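Bemley Craft Room: Your Questions About Tidying Up

We love a messy table. We love a clear one at the end nearly as much! Shagufta Pirzada started the tidy-up routine here and has answered the questions families send in most often. If yours is missing, ask whoever is on the desk when you arrive.

When does tidy-up start?

At 18 minutes before the end of the session, when the bell goes. It's an odd number, we know. It used to be twenty and everyone dawdled, then it was fifteen and we ran over into the dance class. Eighteen has stuck.

Do the children have to join in?

We'd love them to, and most of them race for it. Little ones can carry one thing to one place and that counts. If your child is still deep in a collage, let them finish the bit they're on.

Why do you scrunch the scrap paper into balls?

Because it's brilliant fun, and because flat scraps are a pain to pick up! A thin slip of paper clings to the floor and slides under the brush. Scrunch it tight and it rolls straight where you push it. Small hands get a good squeeze out of it too. Use the offcuts from the scrap tray, please, and check nobody's drawing is in there first (sorry again, Jawad).

What's the best way to use the dustpan?

Put the front edge flat on the floor and keep it there while you brush towards it. Short strokes work much better than big swooshing ones. Once the paper is in, tip the handle down a touch so the front lifts, and walk to the bin with it level. Running is where it goes wrong, and we have all seen it go wrong.
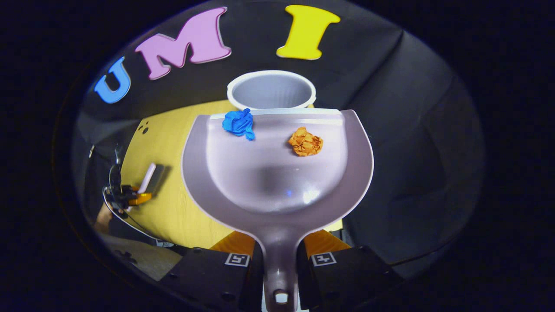

At the bin, bring the front edge right up over the rim before you tip. Children often start tipping too early, so we say "over, then up" out loud. It has become a bit of a chant, and you may well hear it at home for a week afterwards.

Can we play it as a game?

Yes, please do! The favourite is Colour Call. Somebody shouts a colour and everyone hunts for a ball of that colour, sweeps it up and takes it to the bin. For older children, try it in pairs, with one holding the pan and the other on the brush. Swap every 2 minutes or there will be grumbling.

Does the paper get recycled?

Plain and coloured paper, yes. We pull the balls open a little before they go in the big recycling bin outside. Anything with glitter, tape or a lot of glue goes in general waste. Foil-backed paper does too, even when it looks like ordinary paper from the front.

What about wet spills?

Leave the dustpan out of it and fetch a cloth from under the sink. Paint water in a dustpan ends up down somebody's sock. Grit and dried clay are fine to sweep, but do them separately from the paper so we can still recycle it.

My child is under four. Is there something they can do?

Plenty. Dropping balls into a bin by hand is a lovely job at that age, and so is matching pen lids. Stay close by if there are beads or buttons on the floor.

How do you clean the dustpans?

Warm water, washing-up liquid and an old nail brush, once a month. Dried PVA peels off in one satisfying sheet if you leave it overnight. If your dustpan handle has a hole in it, hang it up afterwards and it will drip dry by morning.

Can I help set up before a session?

Oh, yes. Come to the side door at 8 in the morning and ask for Shagufta or Jawad Naqvi. The kettle will be on.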